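Buying a Used Camera: Questions I Keep Getting
by Blandine Renaud

I shoot around Welville and I've bought more secondhand bodies than I should have. Sellers say all kinds of things. Below are the questions people send me, with answers you may not like.

Is a low shutter count worth paying extra for?

Sometimes. Sellers love to quote it. I passed on a body listed at 3804 clicks that had sand in the dials, and I'd have taken a beat-up one with ten times that from someone who kept it in a bag.

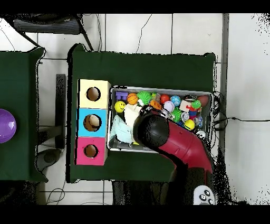
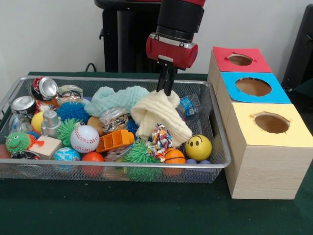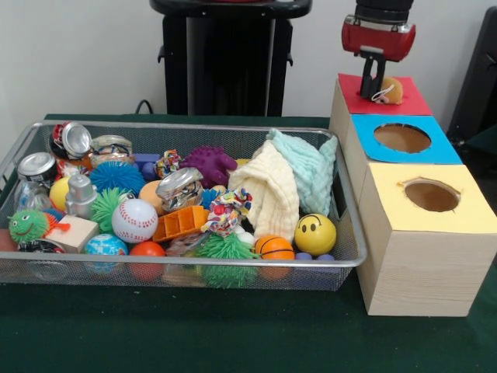
What does "mint" mean in a listing?

Whatever the seller wants it to mean. Ask for pictures of the mount, the battery door and the rubber grip. If you get the same front view again, move on.

The shop says it was "fully inspected." Can I relax?

Ask what they inspected. I put that to Ostrowski before buying a zoom for $273 and got a long pause, then "cosmetics." The focus ring was stiff and they hadn't touched it.

Are off-brand batteries okay?

I own two from Tratis. One is fine. The other claims a full charge and quits before lunch. The label promises 200 more shots than the original and I have never come close.

Should I buy the extended warranty?

Read the part about what's excluded first. The Grorkska plan I was offered left out drops, moisture, dust and "normal wear," and I'm not sure what else happens to a camera.

Will a newer body make my pictures better?

I doubt it. If your shots are blurry at a birthday party, try a faster shutter speed before you spend anything.

Can you look at a listing for me?

Yes, but send the link and the serial number, and don't pay the deposit until I've written back.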